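**January 8, 2026 — Workshop notebook, Custport play equipment store**

Work continued on the sand and garden toys returned from the Skisitz site. The purpose of the session was to settle the inspection procedure for long-handled items before the March loan period, as the present sheet was written for buckets and molds and says very little about shovels and rakes.

Shovels are to be handled one at a time on the wooden table. Each is checked at the collar, where the shaft meets the grip, and then at the root of the scoop. Any whitening of the plastic at either point is to be entered on the sheet, even where the part remains firm. Raised patterns on the scoop should be brushed out before inspection — compartments of this kind hold fine sand, and a hairline crack is easily missed beneath it. Open grips are to be felt along the inside edge for burrs.
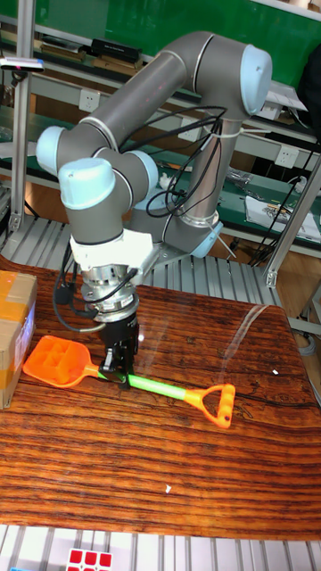 Tomos Ellis asked that the grip be examined before the scoop. In his experience at Sepúlveda, a child leans on the handle long before the blade gives way, and the first damage is therefore found at the top. He also objected to the wording "minor wear" on the sheet, which two people will read in two different ways.

Both points are accepted. The order of inspection is now grip, collar, shaft, scoop. "Minor wear" is replaced by "surface marks only," and anything deeper than a surface mark goes to the repair shelf.

Washing remains as before: warm water, mild soap, 30 minutes on the rack with the scoop facing down. The Dustano cleaner is not to be used on colored plastic until the question of fading has been answered. A letter has been sent to the supplier.

Outstanding:

- Revise the inspection sheet and remove the old copies from the binder.
- Order 6 soft brushes, narrow head.
- Decide whether toy rakes need a separate sheet. The tines are the difficulty, and the shovel wording does not cover them.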